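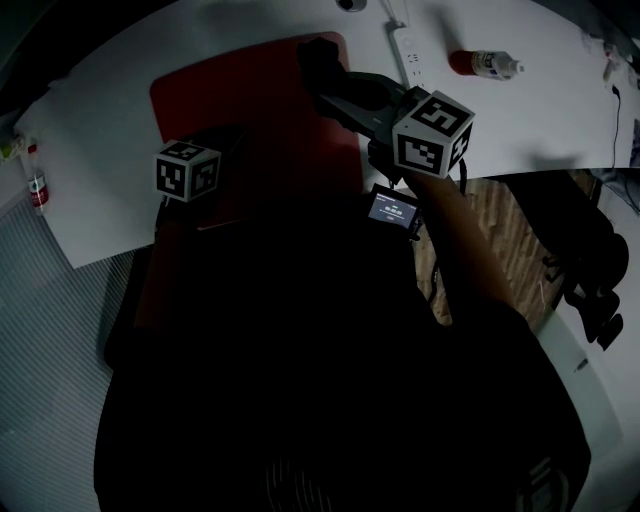

Can machines do chores yet? (general discussion)

shimstock_ray
I run a small shop, 4 people, mostly light assembly and packing. Every April I look at whether we can hand off the boring work, and every April I decide to wait. Wiping down benches, sorting returned parts, folding liners into boxes. This year a sales rep from Zilterley told me their arm can fold. Has anyone here seen one do it on a normal day, outside a demo?

palletjack
Seen it. It folds if the cloth starts flat and square to the table. Hand it a crumpled one and it pokes at it for a while. Ours was on trial for 3 weeks and I sent it back.

marrowfield
I disagree with "wait." We have had a Besta cell doing one sorting job for two years and it paid for itself. You have to pick the job to suit the machine. If you want one arm to wipe, sort and fold, then sure, you will be waiting.

shimstock_ray
One job is the problem. No single job here fills a day. I need something that can switch.
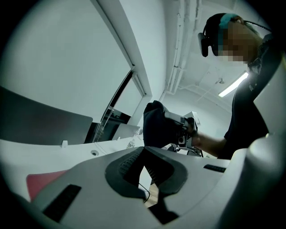
tallow_creek
The switching part is where most of the work is going right now. People do the task by hand with a gripper in their fist, over and over, and the recordings are used to train the arm. I did that for a contractor for two months. My best day was 152 usable runs of the same move. Your wrist knows about it by evening.

palletjack
And did the arm learn it?

tallow_creek
Mostly. It was fine on the table we recorded on. They moved it to a lower table with different lighting and it got a lot worse, so we recorded more there.

marrowfield
That's how you'd train a new hire too.

palletjack
No it isn't. I show a new hire once, maybe twice, and they can do it on any bench in the building. If I have to pay somebody to do a job a hundred times so a machine can do it on one table, I'd sooner pay them to do the job.

tallow_creek
You wouldn't be the one paying for that, the vendor would. But I agree it isn't ready for a shop that size. Homes are further off. Soft things and clear plastic gave us the most trouble, and a kitchen is full of both.

gneissguy
My sister has the Rallis floor unit and it's good. Vacuums, mops, goes home. Anything above ankle height she still does herself.

shimstock_ray
Does anyone know the Nirkier rental plan? They say up to 3 tasks on one arm and you can return it after a month.

marrowfield
Ask if setup time counts against the month. With Besta it did, and we lost the first 2 weeks to it.

shimstock_ray
Good point, I'll ask. If they'll let me bring a box of our own liners, crumpled, I'll go see it and post how it did.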